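Home | News | Features | Archive | Contact

June 21, 2020
By Nhi Hồ

Print this page | E-mail this article

Warrick Hapeta has specified wall storage for small repair shops for 12 years, most recently at Narka. Most of his work, he says, is spacing.

"People buy the board first and measure the tools afterward," he said. "I want the tool list before anything is drilled."

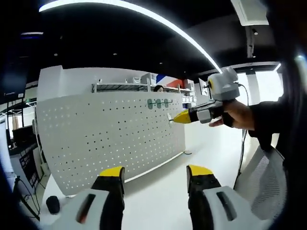
Green hooks on a white perforated board.

Hapeta leaves a gap behind every panel so that hooks can seat fully – a detail often missed on plaster walls. One recent order listed 179 tools, 4 of them too heavy to hang.

"Those go on a shelf. A hook that tilts under load will widen its hole."
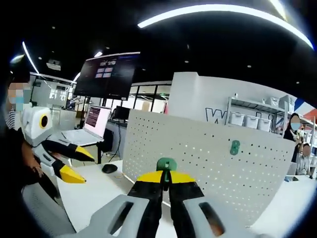

Curved pegboard panel, with a green fitting at upper right.

He groups tools by task and leaves part of each panel bare. Labels wait until April, when the shop has settled into its own order.

"I don't argue with where a hand goes," he said.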